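[모임 소식지] Re: 기념일을 1월로 옮긴 집, 저희 말고 또 있나요? 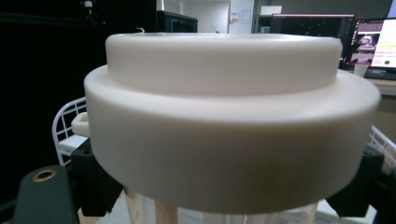

크림색 2단, 아래 단이 더 넓습니다.

보낸 날: 1월 22일 금요일
받는 곳: 브리얼리 글모임 메일링 리스트

안녕하세요, 메일 제목 보자마자 답장 쓰고 싶어서 손이 근질근질했는데 이제야 앉았습니다. 저희도 옮겼어요! 저희는 1월은 아니고 12월에서 아예 아무 달로나 옮긴 쪽이지만, 읽으면서 몇 번을 고개를 끄덕였는지 모릅니다. 먼저 원글에서 답하고 싶은 부분만 따올게요.

> 저희 부부는 결혼기념일이 12월 말입니다. 결혼할 때는 연말이라 휴가 내기도 좋고
> 분위기도 난다고 좋아했는데, 살아 보니 이게 보통 일이 아니더라고요. 양가 송년
> 모임에, 회사 마감에, 아이 학예회까지 겹치면 기념일은 늘 맨 뒤로 밀립니다. 작년에는
> 둘 다 까먹고 자정 넘어서 알았어요. 누가 먼저 서운해해야 하는지도 모르겠어서 그냥
> 웃고 잤습니다.
>
> 그래서 올해부터는 1월 둘째 주로 옮기기로 했습니다. 그런데 친정어머니가 "날짜를
> 옮기면 그게 무슨 기념일이냐"고 하셔서 마음이 좀 그래요. 혹시 비슷하게 옮긴 집이
> 있으면 어떻게 지내시는지, 주변에는 어떻게 말했는지 듣고 싶습니다.

자정 넘어서 알았다는 대목에서 남편한테 소리 내어 읽어 줬더니 "우리 얘기 누가 썼네" 하더라고요. 저희는 자정이 아니고 사흘 뒤였어요. 그것도 보험 갱신 서류에 혼인 날짜를 적다가요. 볼펜을 든 채로 둘이 서로 얼굴만 봤습니다.

저희가 옮긴 얘기를 좀 길게 해 볼게요(이 리스트에서는 길게 써도 뭐라고 안 하시니까 마음 놓고 씁니다).

저희도 12월에 결혼했습니다. 위크에 살 때였고, 식장 잡기가 쉬운 날을 고르다 보니 연말이 됐어요. 처음 몇 해는 꼬박꼬박 챙겼습니다. 식당 예약하고, 선물 고르고, 카드도 쓰고요. 그런데 연말 식당이라는 게 어디를 가도 시끄럽고, 옆자리는 회식이고, 코스는 평소보다 비싼데 음식은 급하게 나오잖아요. 마지막으로 갔던 해에는 옆 테이블 건배사를 다섯 번 듣고 나왔습니다. 다섯 번째는 저희도 같이 잔을 들었어요. 재미있긴 했는데 둘이 한 얘기는 하나도 기억이 안 나요.

그다음 해에 얼든으로 이사를 했고, 이삿짐을 풀다 보니 기념일이 지나갔습니다. 그때 남편이 그냥 우리가 한가한 날에 하자고 하길래 저는 처음에 화를 냈어요. 귀찮아서 하는 말로 들렸거든요. 하루 종일 말을 안 하다가 저녁에 밥을 먹으면서 다시 물어봤더니, 이 사람은 이 사람대로 연말마다 저한테 미안한 마음이 쌓여 있었던 거예요. 12월이 되면 달력 보기가 싫었다고요. 저는 그걸 전혀 몰랐습니다.

그래서 정한 게, 날짜를 미리 안 정하는 거였어요. 한 해에 한 번, 둘 중 한 사람이 아침에 "오늘 할까?" 하면 그날이 기념일입니다. 규칙은 딱 하나, 물어본 사람이 저녁을 맡는 거예요. 어느 해는 4월이었고 어느 해는 장마 한가운데였습니다. 장마 때는 비가 너무 와서 나가지도 못하고 집에서 비빔국수를 먹었는데 제가 지금까지 제일 좋아하는 기념일이에요. 창문 다 닫고 국수 먹으면서 신혼 때 살던 집 흉을 실컷 봤습니다.

걱정도 있었죠. 이러다 그냥 안 하고 넘어가는 거 아닌가 하고요. 그런데 오히려 더 챙기게 되더라고요! 언제 물어볼까 슬슬 눈치를 보는 재미가 있어요. 상대가 유난히 지친 주에는 참았다가, 일 하나 끝내고 얼굴이 환해져서 들어온 다음 날 아침에 물어보게 됩니다. 그러니까 자연히 그 사람 얼굴을 보고 살게 돼요. 작년에는 둘이 같은 날 아침에 동시에 물어봐서 저녁을 반반씩 했습니다. 저는 밥과 국, 남편은 생선. 생선은 조금 탔어요.

친정어머니 말씀은, 저희도 똑같이 들었습니다. 저희는 시어머니 쪽이었는데 "그럼 제사도 아무 날에나 지내랴" 하셨어요. 저는 그 자리에서 대답을 못 하고 남편이 "어머니, 저희 잘 지내려고 그러는 거예요" 하고 말았습니다. 설득은 못 했어요. 지금도 12월 그날이 되면 시어머니가 전화를 주세요. 축하한다고요. 처음에는 그게 은근히 눈치 주시는 것 같아서 불편했는데 이제는 그냥 고맙습니다. 진짜 날짜는 어머니가 기억해 주시는 셈이니까 저희는 마음 편히 까먹을 수 있고요. 그러니 어머님께 너무 열심히 설명하려고 애쓰지 않으셔도 될 것 같아요. 한두 해 지나서 두 분이 잘 지내는 걸 보시면 그 얘기는 슬그머니 들어갑니다. 적어도 저희 집은 그랬어요.

돈 얘기도 궁금해하실 것 같아서 적습니다. 저희는 기념일 통장이 따로 있었어요. 연말에 한꺼번에 쓰려고 만든 건데, 날짜를 옮기면서 없앨까 하다가 이름만 바꿔서 그대로 두었습니다. 이제는 둘 중 누가 힘든 날 거기서 꺼내 써요. 퇴근길에 귤 한 봉지, 목 아픈 날 배즙, 이런 데요. 선물은 서로 안 하기로 했는데 귤은 선물로 안 칩니다(이건 협상이 좀 있었어요). 돌아보면 목걸이 받은 해보다 귤 받은 날이 더 또렷해요. 목걸이야 미안하다, 그래도 너도 예쁘다!

기차로 바람 쐬러 가는 것도 추천하고 싶어요. 1월 둘째 주면 빗컴 쪽이 정말 한산합니다. 저희는 재작년 기념일이 우연히 1월이어서 다녀왔는데, 강가를 따라 걷는 길에 사람이 없어서 손잡고 한참 걸었습니다. 역 앞에서 27번 버스를 타면 강 바로 옆에 내려 줘요. 209번은 빙 돌아가니까 타지 마세요. 저희는 209번을 탔고, 동네 구경은 아주 잘했습니다. 다만 겨울에는 강바람이 세니까 목도리는 꼭 챙기시고요. 저는 멋 부린다고 얇은 코트를 입고 갔다가 남편 목도리를 뺏어서 둘 다 감기에 걸렸어요.

그리고 원글에 "누가 먼저 서운해해야 하는지 모르겠다"고 쓰셨잖아요. 저는 그 문장이 참 좋았습니다. 같이 까먹고 같이 웃고 잤다는 거, 그거 되게 사이좋은 집 얘기예요. 저희는 처음 까먹었을 때 웃지 못했거든요. 서로 상대가 기억하고 있는 줄 알고 이틀을 눈치 보다가 크게 다퉜습니다. 그러니 1월이든 3월이든 두 분은 잘하실 거예요. 둘째 주가 또 바쁘면 셋째 주로 미루시면 되죠. 벌써 1월도 한참 지났는데 올해는 어떻게 하셨는지 너무 궁금합니다. 하셨으면 뭐 드셨는지도 꼭 써 주세요!

참, 지난달에 어느 분이 아이들이 크고 나서 기념일에 아이들도 끼워 주느냐고 물으셨던 것도 기억나서 덧붙입니다. 저희 집은 끼워 줍니다. 정확히는 아이가 알아서 끼어요. 둘째가 요즘은 아침마다 "오늘 할까?" 하고 물어봐서, 그러면 네가 저녁을 해야 한다고 했더니 조용해졌습니다. 며칠 지나면 또 물어요. 언젠가 정말로 해 주겠다고 하면 라면이라도 기쁘게 먹을 생각입니다.

다른 분들 얘기도 듣고 싶어요. 생일을 음력으로 쇠는 집은 원래 해마다 날짜가 바뀌니까 이런 고민이 덜한지, 아니면 더 헷갈리는지요. 주말부부이신 분들은 어떻게 하시는지도요. 다음 주는 제가 야근이 있어서 답이 늦겠지만 올라오는 글은 다 읽습니다.

얼든에서 드림

--
브리얼리 글모임 메일링 리스트
답장은 리스트 전체로 갑니다. 개인 답장은 받는 사람 주소를 바꿔서 보내 주세요.
긴 글을 인용하실 때는 필요한 부분만 남겨 주시면 고맙겠습니다.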